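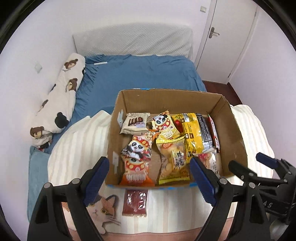

Keeping snacks in the bedroom, yes or no?
Posted 10/06/2018 by lovely_yap

My sister says I'm gross. I keep a cardboard box of snacks in my room, mostly the panda packets and some chocolate ones, and it comes up on the bed with me when I watch my shows. I tore the flaps off ages ago so I can see what's left. Should I get a real bin with a lid or is the box fine?

noreen_g
Box is fine!! Mine is an old shoebox. The panda ones are the first to go in my house too (my kids go through 4 or 5 packets in a night if I let them).

Dimas S.
Going to disagree. Cardboard plus food plus bedroom means ants. We had them in November and it took nearly 228 little bait dots to get rid of them, ok I'm exaggerating, but it was a lot. Get a plastic tub with a clip lid. I have a Breden one, no complaints.

noreen_g
But everything's sealed, Dimas. What are the ants going to eat, the tape?

Dimas S.
Sealed until somebody opens one and folds the top over "for later."

lovely_yap
Ok that is me. I do that.

myfanwy_s
Crumbs on the quilt would bother me way more than ants. I'd keep the box but put a tray under it, and anything opened goes to the kitchen. Also what else is in there? I need new ideas, I'm so tired of pretzels.

lovely_yap
There's a bag of little round golden ones, you can see them through the bag, and a big yellow package I'm saving. Fine, I'll look at tubs this weekend. Box stays till then.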